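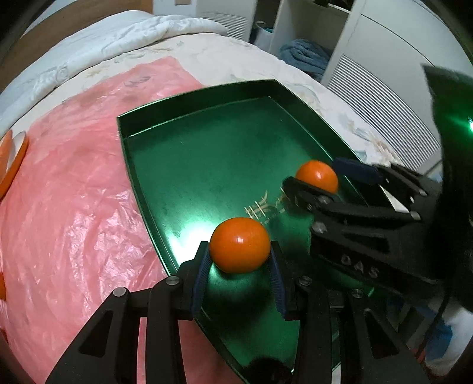

Myrto asked whether a robot hand could squeeze too hard and hurt somebody, and she wanted to know who makes sure that it doesn't. What a good thing to wonder about, Myrto!

Grown-ups who build and use robots follow safety rules, a bit like the rules you follow at the swimming pool. Some of them are written down in long papers called **standards**, which lots of people have to talk over (and over, and over) before they agree.

Picking up a small orange fruit is a nice way to think about it. Squeeze too little and it slips. Squeeze too much and you have juice on your sleeve! So one good rule is to use only as much force as the job needs — and soft or rubbery pads on the fingers can help with that.

When 2 grippers share one tray, there's another rule: each one needs its own space, so they don't bump.

Here are the rules we use in our Sunday club at Kolluscombe:

- Keep your fingers away from the gripper's fingers.
- Tie back long hair and roll up floppy sleeves.
- Know where the stop button is before anything moves.
- If something looks odd, press stop first and ask Areti afterward.

You won't ever be in trouble for pressing stop, even if everything was fine.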